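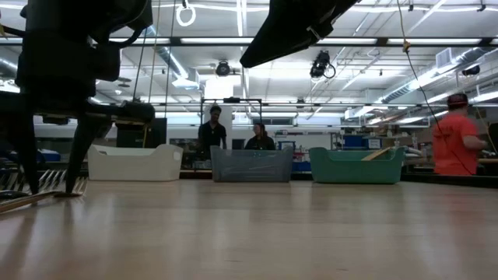 Bin Handling Cell: Planning and Budget Notes

Equipment > Robot Cells > Tabletop > Bin Handling

February - by Dilani Thambiah

The Wuletti bin handling cell is a tabletop station for moving and sorting small parts between open plastic bins. It is sold as a complete cell or as an arm and gripper only, for shops that already have a table.

What to plan for

The two-finger gripper has long, narrow fingers and can reach down to the tabletop. Bins can be white, translucent or colored. Three side by side in a row is a common layout, and bins with a cut-out handle are fine. If you use clear or see-through bins, tell us when you order - the vision settings are different and we load them before shipping.

The full cell weighs 283 pounds without the table. Allow 50 inches of clear floor on the operator side. Overhead lights that reflect off the tabletop can usually be left alone, but send us a photo of the area first.

What to budget for

The cell price covers the arm, gripper, controller and one day of setup. It does not cover the table, the bins or freight. Spare finger sets are part no. 153 and are sold in pairs. Most buyers order one extra pair with the cell.

Operator training is quoted separately by Hicham Mansour at our Risside office. Groups of up to four people can be trained together.

Lead time is nine weeks for the full cell and five for arm and gripper only. Replacement controllers (part no. 502) ship from stock.

For a written quote, contact Naledi Mtshali in sales. Please include your bin sizes and the weight of your heaviest part.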